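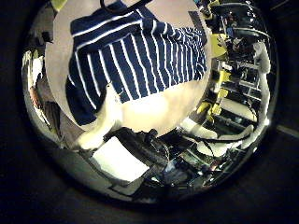
Aula 7. Boas práticas na manipulação de tecidos

Antes de qualquer ensaio, o grupo preenche a ficha de risco da célula e confirma a paragem de emergência. A velocidade fica limitada a 80 mm/s sempre que a garra trabalha junto ao pano. Num tecido às riscas, como o azul-marinho com riscas brancas finas, as linhas curvam-se nas dobras e servem de referência para escolher o ponto de pega.

Cabos e alças soltas ficam fora do percurso do braço. Qualquer toque imprevisto é anotado no registo Tipoki, com a hora e o nome do operador.

Leitura para outubro: apontamentos de Faustine Marty, capítulo 7.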